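Plultadar – paire de pinces à main pour l'enregistrement de gestes

Référence atelier : Plultadar, version 7
Catégorie : matériel de démonstration, apprentissage par imitation
Conception : atelier partagé Drikstead
Vendu par paire (gauche et droite), monté ou en kit

Présentation

Plultadar est une paire de pinces tenues à la main, conçue à l'atelier Drikstead pour enregistrer des manipulations à deux mains et les rejouer ensuite sur un bras robotisé. L'opérateur travaille directement sur sa table, sans bras à côté de lui. Les mouvements des poignets et l'ouverture des pinces sont enregistrés ensemble, puis exportés dans un format que lit le logiciel Mudgway.

Le projet a commencé sur un coin d'établi. Ramesh Nigam avait construit un petit bras à deux doigts et cherchait un moyen de lui apprendre à plier du linge sans passer ses soirées à la manette. Les premières poignées étaient trop lourdes à l'avant et fatiguaient le pouce. La version 7 est la première que nous proposons à d'autres ateliers.

Contenu de la paire montée

– deux poignées de pince, gauche et droite
– deux modules électroniques sur sangle, à porter sur l'avant-bras
– deux capteurs de poignet
– deux câbles de liaison
– une paire de gants sans doigts (taille M ou L, à préciser à la commande)
– un jeu de mors de rechange
– une notice de montage et d'étalonnage en français

Le kit comprend les mêmes éléments, modules non soudés. Prévoir une soirée pour les modules et une autre pour les poignées. Le fer doit avoir une panne fine. Les pièces imprimées sont livrées ébavurées, mais il faut parfois repasser un foret à la main dans le logement de l'axe.

Utilisation

Les sangles se placent au-dessus du poignet, étiquette vers l'extérieur, serrées assez pour que le module ne tourne pas quand on plie le bras. Le câble part vers le coude. Si l'opérateur travaille assis, laisser une boucle de mou, sinon le connecteur tire à chaque fois que la main s'avance vers le fond de la table.

L'étalonnage se fait pinces fermées, puis ouvertes en grand, puis posées à plat sur les deux repères fournis. Il est à refaire à chaque changement de mors. Pour le reste, un étalonnage en début de séance suffit.

Nous conseillons de commencer par des objets rigides et de passer au textile quand le geste est régulier. Le tissu demande une prise franche des deux côtés et des mouvements plus lents que ce que l'on ferait à mains nues. Une table claire, sans motif, et un éclairage uniforme facilitent beaucoup le traitement des vidéos.
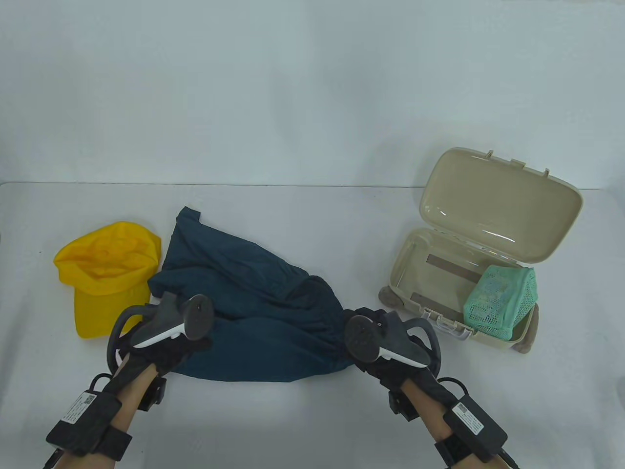 Plultadar en main : prise d'un textile des deux côtés, avec casquette et valisette ouverte sur la table.

Pour ranger du linge dans une petite valise, Buppha Intarasuk a écrit une séquence type qui accompagne la notice : saisir, soulever, rabattre, déposer. Chaque étape est enregistrée séparément puis assemblée dans Mudgway. Une séance utile compte 60 prises. Nous avons fait nos propres essais avec 200 prises et le gain était net sur les vêtements sombres, dont les plis sont difficiles à distinguer.

Les prises ratées se gardent, à condition de les marquer comme telles. Le bouton d'annulation du logiciel les place dans un dossier à part.

Caractéristiques

Masse d'une poignée, sans module : 200 g
Ouverture maximale des mors : 60 mm
Alimentation : par câble, depuis le boîtier de table Dromuler (non fourni)
Mémoire : aucune dans les modules, l'enregistrement se fait sur l'ordinateur
Systèmes pris en charge : Linux uniquement pour le moment
Entretien : chiffon sec, pas de solvant sur les mors

Compatibilité

La paire fonctionne avec le boîtier Dromuler et avec lui seul. Thanakorn Suksawat travaille à une liaison directe par USB, sans date annoncée. Les fichiers exportés conviennent à tout bras à pince parallèle dont l'ouverture atteint celle des mors. Pour une pince plus étroite, il faut limiter l'ouverture dans les réglages avant la séance et non après, car la correction a posteriori donne des prises décalées.

Les poignées de la version précédente ne se branchent pas sur les nouveaux modules. Le brochage a changé.

Limites connues

Les objets très fins posés à plat, une carte ou une feuille seule, restent difficiles à saisir. Les mors standard glissent sur les tissus enduits, et le jeu de rechange, plus souple, accroche mieux mais s'use vite. Avec de petites mains, la gâchette est un peu loin. Une cale imprimable est disponible auprès de Jintana Yimyam, qui l'a dessinée pour elle-même et la fournit sur demande.

Prix et disponibilité

Paire montée : 754 €
Pièces imprimées seules : 60 €
Kit : prix sur demande, selon le stock de composants

Les paires sont assemblées par petites séries. La prochaine part en janvier et les commandes sont traitées dans l'ordre d'arrivée. Retrait possible à l'atelier le soir à partir de 18 h, ou envoi en carton renforcé, frais de port en sus.

Réparation

Toutes les pièces se remplacent séparément. Les fichiers des poignées sont transmis aux acheteurs, avec le droit de les modifier pour leur propre usage. Pour une panne de module, écrire à Noman Mirani en indiquant le numéro de l'étiquette et, si possible, une copie du journal de la dernière séance. Ne pas ouvrir le capteur de poignet : le joint ne se remonte pas.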